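Who sorts the returns once the arm does

The returns bench at the Wenach site in Potholm handles goods that customers have sent back. Each parcel is opened, the contents are taken out, matched to an order, graded and placed in a tote. In October the site moved part of this work to robot arms. I spent four years supervising a similar bench for another firm and I now write about warehouse work, so I asked to see the figures and to spend two shifts on the floor. What follows is my view of what has changed for the people there. It is less flattering to the project than the company's own note of 2 Nov 2022, and less gloomy than most of what I hear from former colleagues.

The facts first. Before the change, the site dealt with 2000 returned bags on a normal day. On the last day for which I was given a full log, the arms attempted 529 bags and finished 300 of them without a person stepping in. The remainder were passed to the bench with a fault code. Fundetine, who supplied the control software, regard this as a sound start. The shift managers regard it as a staffing problem, as the bags that come across with a code take longer than ordinary ones.

Both are right. A finished bag costs the bench nothing. A failed bag has been opened already, its contents may have been moved, and the label may now be facing the wrong way. The sorter must read the code, check what has been taken out, find the rest and close the record by hand. None of these steps existed before October. They were not in the job description and, at the time of my visit, they were not in the rate either.

The rate is where my main objection lies. Bench staff at Potholm are measured in bags per hour. The measure was never very good, but it was tolerable while easy and awkward bags arrived mixed together. A sorter who lost time on a badly taped parcel made it up on the next one. Automation removes the easy bags from the stream. What is left is creased, torn, stuck down or filled with soft goods that have worked their way under a fold. If the target stays the same while the work gets harder, pay has been cut in practice, whatever the payslip says.

Managers tend to answer that the arms will improve. I expect they will. Gripping a rigid block with flat sides is a fairly well understood task. Gripping something soft in a paper bag is less so, as the bag moves when touched and the object changes shape under the fingers. Quispe, the integrator, showed me a list of known faults, and most of the entries concerned the packaging. Progress on such a list is slow and uneven. It is no basis for setting next month's target.

There is a second change, which the figures do not show. Sorters used to face one another across the bench. They now face the cells, with a screen at the right hand, and talk mostly when something has stopped. Several told me the shift feels longer. One said she had learned more about customers' habits in her first month at the old bench than she had in the whole period since, because she used to see every kind of bag and now saw only one kind. I take this seriously as a technical matter. Grading depends on experience of ordinary goods. A person who handles only the exceptions will gradually lose the reference against which an exception is judged.

In fairness, some things are better. Repeated reaching into deep bags is hard on the wrist and shoulder, and there is less of it. Staff trained to clear faults have been moved up a pay grade, though only on two of the three shifts. The noise is lower than I expected – the arms are quieter than the conveyor that feeds them. Two sorters said they would not go back to the old arrangement, and I have no reason to doubt them.

My own recommendations are modest. Drop the hourly bag count for any bench that receives coded faults, and pay a flat rate until a full quarter of data exists. Send a fixed share of ordinary bags to people each shift, even when an arm is free to take them. Give the bench the right to stop a cell without asking a manager. And publish the finished count beside the attempted count. The company's note mentioned a total of 1452 bags completed by the arms over its first trial period and left out how many had been tried. The staff knew the missing number perfectly well, as they had dealt with the difference.

I would also ask that fault codes be written by those who must act on them. The present list has a code for 'grasp not confirmed' and none for 'item under paper', although the bench uses the second phrase all day. Fundetine tell me a new code takes an afternoon to add. The request was made in the second week and, when I left the site, it was still open.

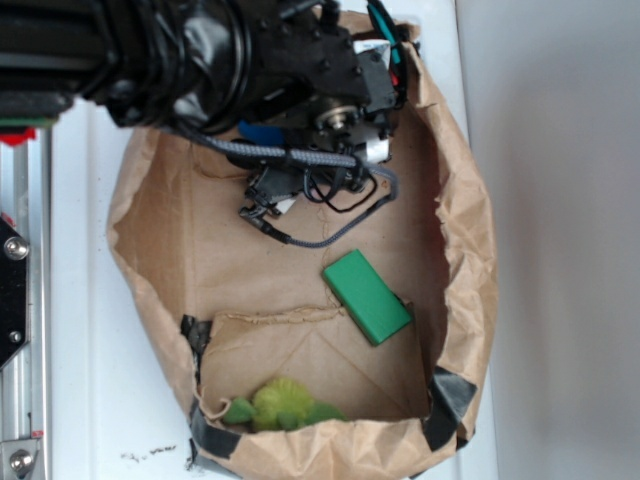 A gripper lowered into an open paper bag holding a green block and a light green soft toy, the toy partly tucked under a fold.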